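Thu 28 May

Quick one tonight because I have to be up early and I still haven't found the packing tape. Either roll of it. I know I bought two.

So the desk sort-out. I've been putting it off since we got the keys back in winter, and now the little room has to be empty before July, when Catherine Crichton moves in with her sewing machine and whatever else she owns (a lot, I've seen the garage). Which means eleven years of stationery had to come out of that room and go somewhere. Anywhere. I gave myself one evening. Took three.

First evening was just the drawers. Pulled everything out, made heaps on the floor, got depressed, ate toast. Pens that don't write. Pens that write but only brown. A protractor?? A whole bag of those little brass fasteners, never opened, from when I was going to make calendars for everybody. An instruction booklet for a Climar desk lamp I gave away ages ago. Rubber bands that have gone hard and snap when you look at them.

Threw out one full trash bag and felt great. Then found the other drawer.

Second evening I got smarter. Grigore Stoica from work told me to stop using big boxes, and he's moved more times than anyone I know so I listened. His rule is that desk stuff goes in small flat boxes with a lid, only a couple of things in each, and you should be able to open one and see everything without digging. I thought that was a waste of cardboard. I had one huge carton half full by then and could not lift it. Paper is heavy! Staples are heavy! Who knew. So I tipped it all out again and started over with small ones.

I got 18 of them from Skerero, flat packed, the kind you fold up yourself. They go together fine once you've ruined the first one. The lids don't always want to stay down, the corners sort of spring back up at you, but tape will fix that. When I find the tape.
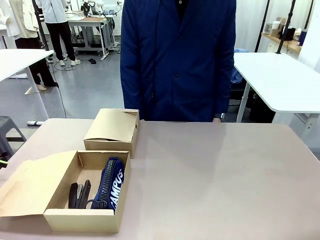
What I've settled on is one hard thing and one soft thing per box, more or less. Hard thing is your stapler, hole punch, tape dispenser, that sort. Soft thing is a pencil case or a pouch or a bundle of cloth, and it stops the hard thing sliding around and denting the side. Works pretty well. I did shake one to check. Thump, but a quiet thump.

It does mean you need as many pencil cases as you have heavy things, and I do, because apparently every September for years I bought a new one and never got rid of the old one. Kept the good ones. The one with the busted zipper went, and so did the see-through one that always smelled like erasers.

Loose stuff is harder. Paper clips went in a jam jar. Sticky notes I just stacked. Stamps I put in an envelope and wrote STAMPS on it and then lost the envelope for an hour, it was under my leg.

Paper was the third evening and I don't want to talk about it much. Old bills, a Drusell catalog, letters I did want to keep, letters I didn't. I kept the ones with handwriting. There was a raffle ticket, number 3093, tucked in a birthday card from my aunt and no idea what it was for or if I won. Kept that too. Dont ask.

Labels - do them as you go. I did not do them as I go. I now have a stack of shut boxes that all look exactly the same and I'm going to have to lift every lid again tomorrow with a marker in my hand. Pencil on cardboard doesn't show up, I tried. Get a fat marker.

Still to do:

- labels (see above)
- find tape, or give in and buy more
- take the good scissors OUT of whichever box they're in, I need them
- ask Catherine if she wants the corkboard
- the shelf over the door, which I am pretending isn't there

The desk itself is staying for now. It's too wide for the stairs unless the legs come off, and the screws are teh kind I don't have a bit for. Grigore thinks he does. He's coming Saturday, I'm making soup.

Ok, bed. If anyone wants brass fasteners, I have so many, just message me and I'll mail you some.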